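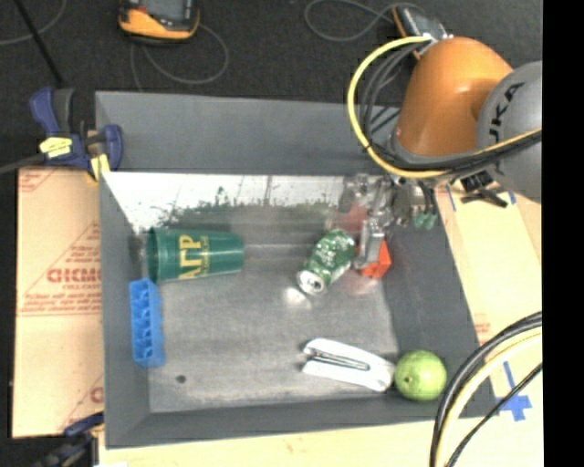

Minutes – Ginby Allotment Society, regular meeting, 3 Oct 2019

Present: Danuta Mazurek (chair), Christos Sotiropoulos, Chiamaka Odukoya, Sotiris Makris, D. Konstantinidis (notes). Mrs Vlachopoulos sent regrets.

Started ten past seven. Key trouble again.

1. Last minutes
Read and passed. One fix – the hose reel was bought by Christos, not by Sotiris. Christos wants paying back. Receipt handed over.

2. Water
Long one. Standpipe by the lower gate still dripping, and the washer we put in is the wrong size. Pressure at the top plots very poor in the evenings when everyone waters at once. Danuta has called Drinar twice and got a quote of $280 for a new valve and a proper shutoff at the gate. Chiamaka thought this high. Sotiris said he could do the valve himself but not the shutoff, needs a permit. Vote: 4 for Drinar, 1 against (Sotiris). Work to be done before the freeze. Water goes off after that and back on in March, same as last year.

Sotiris asked that his objection be written down. Written down.

3. Plots and waiting list
Plot 3 given up, family moved to Pestar. Bindweed all through it, and the old glass frames are still there. Next name on the list has said yes but wants the glass gone first. Christos to ask the old holders if they want it, otherwise it goes to the dump.
Plot 17 not worked since spring. Letter to go out. Danuta wants it polite. Chiamaka wants it less polite. Danuta to write it.
Half plots – raised again. Some people on the list would take a half now instead of waiting for a full one. Path width is the problem. Put off to next meeting, Sotiris to measure.

4. Rents
Paid up except four plots. Reminder notes going in sheds. Late fee stays at what it was. Question about seniors' discount, does it cover a couple if only one is over 65? Rule book doesn't say. Agreed yes for this year, and fix the wording at the annual meeting.

5. Compost and wood chips
Chip delivery was dumped across the turning spot agian. Driver was told the left side. Chiamaka to put up a sign. Please no more tomato plants with blight in the shared heap, bag them and take them home. Also no citrus nets, no string.
Manure: $50 a load from the stables if we share with the Vlachopoulos place. Agreed, one load.

6. Harvest supper
Went well. Took in $122 on the door and the raffle, goes to the shed roof fund. Soup ran out early. Next year more soup, fewer pies. Two casserole dishes left behind, one blue, one with a lid that doesn't belong to it. Both in the shed, top shelf.

7. Shed roof
Felt is lifting on the north side. Tarp for now. Christos has a tarp. Price for new felt to come to next meeting – Sotiris and Christos both getting one.

8. Any other business
– Rabbits. Wire is down behind plots 8 and 9. Holders to fix there own stretch, society pays for the wire.
– Seed order forms due back to Chiamaka, names on them please.
– Bonfires: not before dusk, and not when the wind is toward the houses.
– Dogs on leads. Again.

Next meeting: same room, first week of next month, Danuta to confirm the room and get a second key cut.

Closed 8:40.

D.K.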